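### 4.2 Marking the workspace

The rule that paid off most in our protocol is also the cheapest: every work surface gets a taped grid before any recording starts. We adopted it after the Virnine trials, where two sites ran the same egg-packing task and could not compare a single placement error. With tape down, an operator can reset a trial in under 30 seconds, and a reviewer can tell at a glance which cell the holder started in. We were delighted by how much cleaner the logs became!

The rule has three clauses. Tape must contrast with the surface. The start cell of each object is written in the trial sheet before the arm moves. Fragile items are handled one at a time, and the lid of any container is fully open before the first approach. Of the 300 trials collected under the Esari checklist, 282 met all three clauses on the first review. Most of the rest had a missing start cell.

Figure 3 gives the wrist view during an egg trial, with two eggs in the holder and a third on the plate.

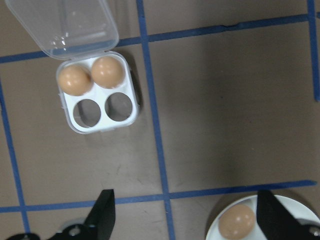
**Figure 3.** Wrist view over the taped grid, egg-packing task.

Fakhoury, reading an early draft, objected that a grid is only as good as its upkeep, and asked that worn tape be replaced on a fixed schedule. We agree, and the current version calls for new tape every 28 sessions. Grudon has since taken up the same interval for its tabletop tasks.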